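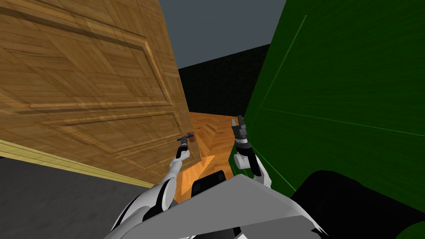 **Do "draft-proofing" strips on interior doors really cut heating bills?**

My landlord's agent (Trurmont, if anyone else is stuck with them) sent a flyer in March offering to fit brush seals on every inside door of the apartment for $645. The flyer says we'd save up to 400 dollars a year. My whole heating bill last winter wasn't much more than that, so I have my doubts. The apartment has a long hallway with rooms off both sides, and the only room that ever feels cold is the one at the north end. Has anybody paid for this and seen a difference? I'm not interested in "it feels cozier." I want to know if the bill went down.

Posted by hallway_cold

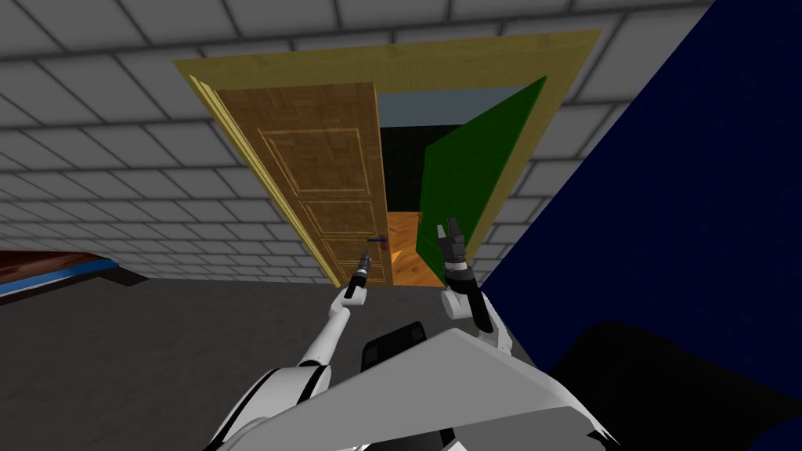 *Page last changed: 2024-04-15*

**Giso**

"Up to" is doing all the work in that flyer. Air moving between two heated rooms costs you nothing, it's all still inside the apartment. You lose money where warm air gets outdoors: windows, the front door, the bathroom fan, the gap where pipes go through the wall. Sealing an inside door only makes sense if you keep the room behind it a lot colder than the rest, like a spare bedroom with the radiator off.

Try this before you spend anything. On a windy day, hold a strip of tissue near the bottom of your front door and then all around the north room window. If it flutters, there's your leak. A foam strip for the window cost me 15 dollars and took an evening - most of that was scraping off the old stuff. Check the strip is thin enough that the window still closes. Mine wasn't the first time.

I'd also ask Trurmont in writing where the 400 comes from. I asked a similar outfit once and got a second copy of the brochure.

**figueroa_st_tenant**

We had them put on at our old place on Figueroa and I liked them. Less noise from the kitchen and no smell of frying in the bedroom. Didn't look at the bills, sorry.

**Grustano**

Mostly agree with Giso, with one warning. If you have forced air and the bedrooms have no return vent, the gap under the door is how the air gets back to the furnace. Block it and the room can end up colder with the door shut. I've seen people pay for seals and then pay again to have the doors trimmed.

For the north room, look behind the furniture first. A couch shoved against a radiator will do more harm than any gap. And if the agent is the one selling the seals, read your lease. In a lot of places weatherproofing the outside windows is the owner's job, and I wouldn't hand over even 100 dollars until they'd told me why it isn't theirs.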